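Brown Stone, Warm Walls: A Color and Surface Study
Citlali Barajas, Cirilo Zepeda and Karla Huerta
Materials and Interiors, project group 3

We started in September with a question that came out of an argument over paint chips: what wall color lets a busy stone pattern look its best? Karla wanted gray. Cirilo wanted anything except gray. By the second meeting we had a whole project (and a lot of masking tape).

Our advisor, Shirin Parsa, asked us to stick to brown marble, and we're so glad she did! Brown is a color people tend to skip past in a sample book, but it has a huge range once you put it next to something else. We paired it with three wall families: cool gray, off-white and a warm pink we called Butari in our notes. The off-white went by Jellov. Don't ask Citlali how long the naming took.

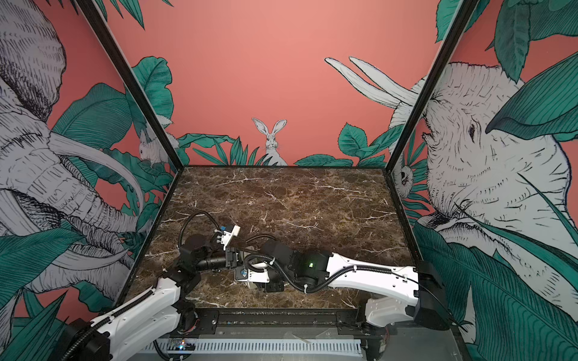 Figure 1. Brown marble tabletop, white and tan veining, with a coral-pink wall behind.

The pink pairing was our favorite by a mile. Next to a wall that warm, we found the tan veins easier to pick out and the brown richer, closer to chocolate than to mud. The white veins still give the eye somewhere to rest. Black trim works nicely with both colors, too, and we'd love to try more of it.

We also ran an online survey using small color swatches, and 1,431 people answered, which blew us away. Each person ranked the wall colors and could leave a comment of up to 900 characters. Plenty of them used every bit of it! Pink came first, off-white a close second. Several people who ranked gray last said it made the brown look tired.

The weak spot is lighting. Our swatches were all viewed on people's own screens, so one person's coral may be another person's salmon. Yesenia Mendoza from the Wednesday section has offered to help us set up a proper lamp comparison next term, and Cirilo is already collecting green samples for it.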